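Every spring my brother-in-law asks me if he can buy a robot to clean out his garage yet, and every spring I say no. So when Skona invited newsletter folks to its shop in Stanmont to talk about sorting leftover wire, I went with his garage in mind.
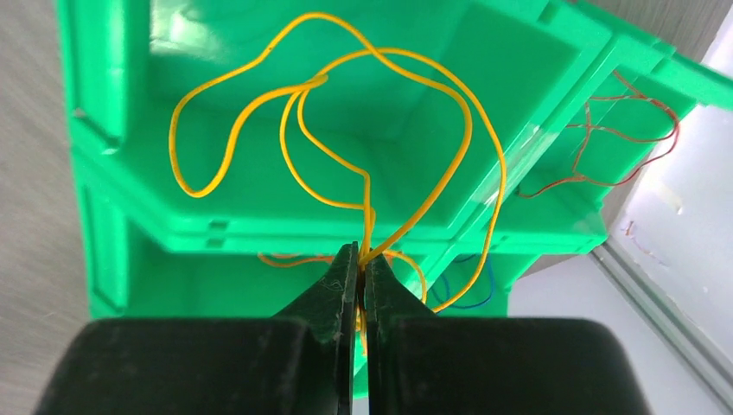
Yellow wire in the gripper, green bins behind it.

Wire is a mean test. A box keeps its shape when you grab it, but a loop of wire sags and hooks onto its neighbors, and no two tangles are alike. I have a drawer of old chargers that could beat most people I know. 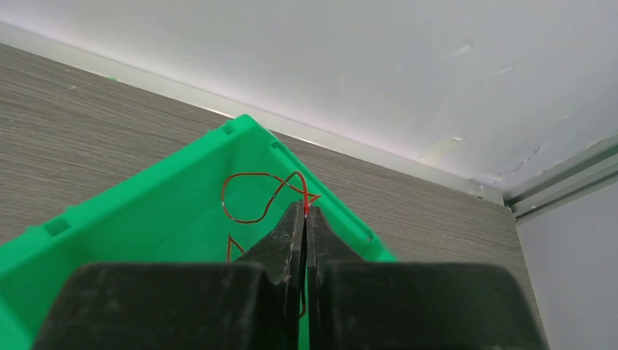 Anyway, I asked what a good day looks like. They told me 17 pieces out of 20 put in the right bin, with some 9 minutes on the clock. My kid could do it in 4 - for a dollar.
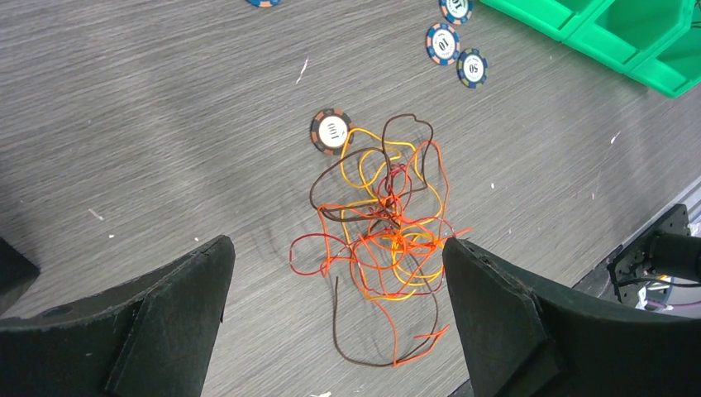
Shop owners I talk to don't care much about speed, as long as the thing can run overnight. Mess is what worries them. A real bench has brown, orange, red and yellow wire all knotted together with poker chips lying next to it, and the machine has to know which of those to leave alone. Vandberg is selling a bench unit in July that does only straight, cut lengths, and I think that's a fair place to start.

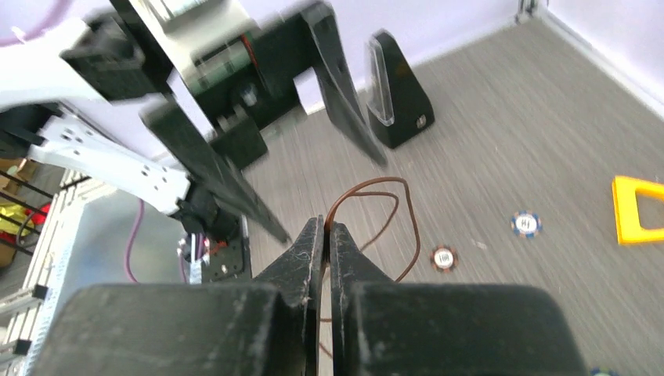 Two arms, one loopy brown cable.

So it's still a no on the garage. Fu has a laundry folder I'm supposed to try next, and I'm saving up my worst fitted sheets for it.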